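Stallum review: four weeks of tidying up my demo recordings

I spend far too many evenings trimming recordings of cloth handling, so when Wilmer Sotelo told me to stop moaning and try Stallum, I did. It's a desktop program from Casix that takes raw gripper footage, works out the path of the hand, tracks how wide the jaws are and chops the lot into clips a policy can learn from. I've had it for 4 weeks now and I like it a lot – with a couple of grumbles.

Setup took me 14 minutes, including the coffee. You point it at a folder, choose your gripper profile and off it goes. My first batch was black cloth on a fluffy rug with the soft toys close by, and I fully expected the path tracking to fall over on all that plain dark fabric. It held! I think the toys and the cushion gave it something to hang on to.

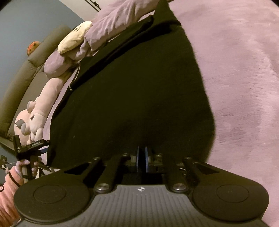 Where it struggles

The automatic clip splitting is the bit I'd send back. It looks for the jaws closing and calls that a grasp, fine for a mug but hopeless for clothes, where you nudge and pinch and let go and have another go. I ended up with heaps of tiny clips that I had to join by hand (two whole evenings gone). Black garments on a pink sheet gave me decent outlines, but folds within the black confused it, and it kept drawing one layer where I could see two. A pale cord-like stripe on the fabric helps you line things up by eye, at least.
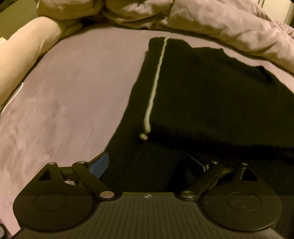
Can you run it without a graphics card?
You can, but leave it going overnight. My old laptop got there in the end, and the results matched the ones from the big machine.

The labelling screen is lovely. You type a plain sentence for each clip, and it remembers the ones you use most, so "pick up the beanie" is two key presses. Export to Bedoya format worked first time, which I can't say for the last tool I tried. I do wish undo went back further than two steps, though!

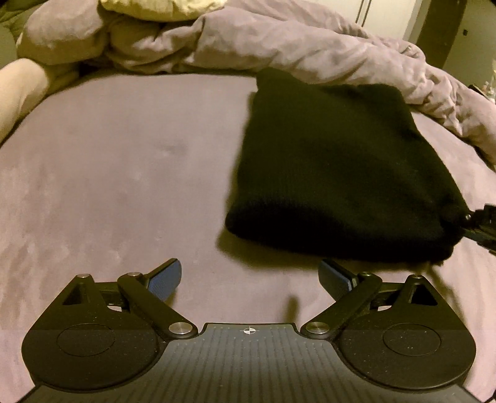
Black knitted beanie on the mauve sheet, jaws open.

I'm keeping it, and I'll have another look at the splitting when the December update comes out.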